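What I've Been Up To: Phones, Stands and a Lot of Do-Overs

So it's my turn to fill the lab corner of the newsletter, and since three of you wrote in after the January issue asking what the two-armed setup is for, I'm going to use my space on that. Fair warning – I love this project and I will go on a bit.

The job we gave the arms sounds like nothing. Take a smartphone off the table and put it on a phone stand. You do it every night while thinking about something else! But a phone is a rotten thing for a robot to grab. It's flat, it's slippery, the screen is one big dark mirror, and if you come down on it at the wrong angle the gripper just shoves it across the table. Then you have the stand, which has hinges and wants to tip or swivel the moment anything leans on it.

Our old approach (this was the one Aminu Ojo presented at the winter get-together) was plain imitation. A person drives the arms through the task over and over, we record everything, and a policy learns to copy. It works nicely right up to the point where something goes a little wrong. Miss the phone by a finger's width and the arms are suddenly somewhere no person ever drove them, and they have no clue what to do about it. I have watched a gripper close on air and then carry that air very carefully over to the stand.

The new thing we're trying goes by Grumow in our notes. (Lenni Eskola picked the name and has never told us what it means.) The idea is pretty simple. We still record people doing the task, but on top of that we record a pile of rescues. We start the arms off in a bad spot on purpose, say with the gripper too far over or the phone turned the wrong way, and the person driving has to get out of it and finish the job. So the policy gets to see what recovering looks like and can copy that too.

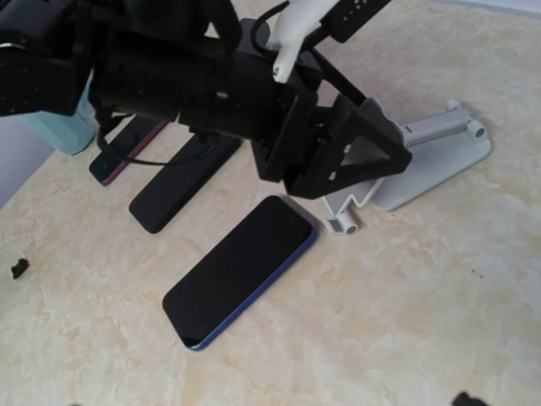

Wrist camera view, with three phones and a white folding stand on the table.

The wrist cameras matter more than I expected, by the way. From up there the phones can disappear behind the gripper just when you'd most like to see them, so the policy also gets a wider view of the whole table. Hajnalka Bognár ran a week of tests with the wide view switched off and it was painful to sit through. The arms did fine on the reach and then dithered at the last moment, over and over. With both views on, most of that dithering went away.

We also leave more than one phone out now. When there was only ever a single phone on the table, the policy got lazy and went for any dark rectangle. Now it has to settle on one and stick with it, and I'd say that's where a good chunk of our trouble has come from this spring. Two dark phones lying side by side can still throw it off. You'll see the gripper start toward one, drift toward the other, and end up hovering in between like me at a bakery counter.

All right, results! We collected 175 ordinary runs and 31 rescue runs. I know, 31 is a tiny number, and I argued for more, but rescues are tiring to drive and Bernadette Mulcahy wanted to find out how far a small batch would get us before we spent another month on it. Pretty far, as it happens. The version trained with the rescues will back off and try again after a missed grasp, and the old version almost never did that. I'm not going to quote a success rate here – we're still rerunning the tests with the table laid out differently, and I've been burned before by bragging too soon.

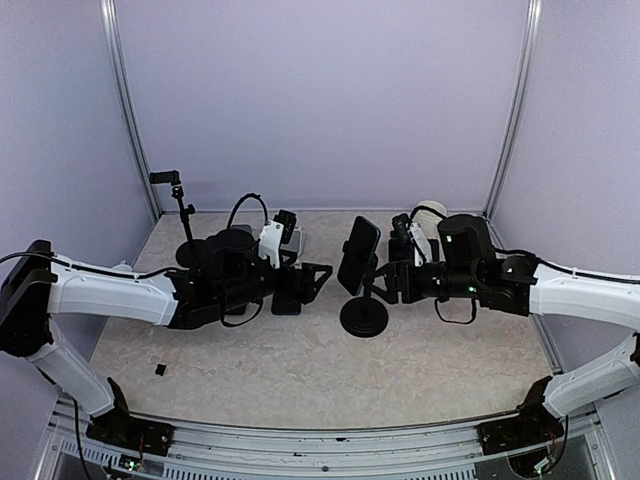

What still gives us grief is the last little bit, once a phone is up on a stand and the gripper has to leave. Letting go is easy enough. Backing away without brushing the stand is much harder, and most of our recorded drivers (me included) were sloppy about it, because by that point in our heads the task was done. The policy copied our sloppiness faithfully. Lefteris Vasilakis now makes us all hold the controls for a slow count after the release, and I can already see it helping in the newest runs.

Next up is swapping in stands the policy hasn't met. The tall ones with a clamp behave nothing like the folding kind, and I have a bet going with Lenni about which will be worse. I also want to try having one arm steady the stand while the other places the phone. People do that without thinking, but we've barely any recordings of it.

If you'd like to come drive a few rescues, please do! It takes an afternoon, you don't need any background, and people who play a lot of video games tend to be annoyingly good at it. Drop a note to Hajnalka and she'll find you a slot. The write-up should go around to everyone on this list once the reruns are finished, and I'll put the full table of results in with it, bad rows and all.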